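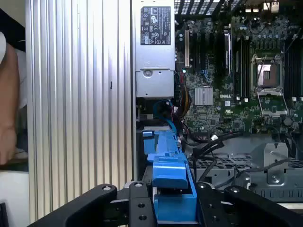 Victor Rotich writes that he waited years for Julum to come out with the full-length episodes, and that the longer cut of the river battle was worth the shelf space by itself. He takes off one star for the tight disc trays.

Julum: The Complete Series (Collector's Box)
Publisher: Lokuvico
Original production: Makokha
Format: Blu-ray, 10 discs
Availability: In stock, ships from our warehouse

Overview

Julum is a historical drama in 30 episodes about two families who hold opposite banks of a river and the ferry town between them. It begins with a disputed inheritance and ends with the burning of the ferry. The series was shown on television in a shortened form, with each episode trimmed to fit the evening slot. Earlier DVD releases used that broadcast version.

The Collector's Box has the episodes at the length they were first edited. Most are four to nine minutes longer than on the DVDs. Episodes 11 and 12, which cover the river battle, have the largest changes. A few scenes with the younger brother in the monastery were never broadcast and are back in their original places. The opening recaps have been moved to a separate menu item and don't play unless you select them.

Picture and sound

The episodes were transferred again from the production masters held by Makokha. Color was matched to the masters, so night scenes are darker than on the old discs. Some of the restored footage in episodes 4 and 19 survived only on a lower-quality tape and looks softer than the material on either side of it. We have left it that way.

Video: 1080p, 16:9
Audio: original language, stereo
Audio on episodes 11, 12 and 30: also 5.1 surround
Subtitles: English, Spanish, French
Subtitles for the hard of hearing: English
Region: A, B and C

There is no dubbed track. The English subtitles are new, and names of ranks and offices are now the same from one episode to the next. On the DVDs the same official was called "magistrate" in one episode and "governor" in the next.

What's in the box

Ten discs in two folding cases
Rigid outer box with a lift-off lid
Booklet, 123 pages, sewn binding
Fold-out family tree, printed on both sides
Map of the river valley as drawn for the production

Do not open the family tree before episode 22 if you haven't seen the series. It gives dates of death.

The booklet has an episode guide, a list of the full cast, notes on the costumes and a long piece on how the battle scenes were staged. Text is in English only.

Extras

Discs 9 and 10 hold 312 minutes of extras:

Making the river battle, in three parts
Riding and sword training with the main cast
Costume and armor tests
Interviews with the two lead actors and the stunt coordinator
Table reading of episode 1
Bloopers
Broadcast trailers and next-episode previews
Commentary on episodes 1, 12 and 30 is found on the discs with those episodes and is not counted in the running time above.

The training feature is new to this release. It covers the weeks before filming, when the cast learned to mount, fall and ride in a line. The interviews are from the DVD and have not been remastered.

Editions

Collector's Box, Blu-ray: as described on this page.
Standard set, Blu-ray: the same ten discs in one plastic case, no booklet, no map, no family tree.
Standard set, DVD: broadcast version, no new extras. Sold while stock lasts and won't be reprinted.

There is no 4K edition and none is planned. The series was shot and finished in high definition.

Box size and weight

The outer box is deeper than a usual Blu-ray case and will not fit on most shelves made for discs. It stands upright or lies flat. Shipping weight is nearly 3 pounds.

Questions about the discs

The discs will play on any standard Blu-ray player, including game consoles with a disc drive. For a computer you need a Blu-ray drive and player software that handles Blu-ray menus. Many free players will show the episodes but skip the menus, and then the recaps and commentary tracks can be hard to find.

Discs sit firmly in the trays. Press the center hub down and lift the disc by its edge — don't bend it upward. If a disc arrives loose or scratched, write to us with the disc number and we will send that one disc. There's no need to return the box.

A small number of early copies had the labels of discs 6 and 7 switched. The contents were correct. Copies shipped since June have the right labels, and replacement discs are free for anyone who would like them.

Also from Lokuvico

Drilano, the prequel series by the same writers, is available on Blu-ray in a matching box. It can be watched before or after Julum. Buyers who order both get them in one carton, with no extra shipping charge.

Returns are accepted on unopened boxes. Item number for phone and mail orders: 412.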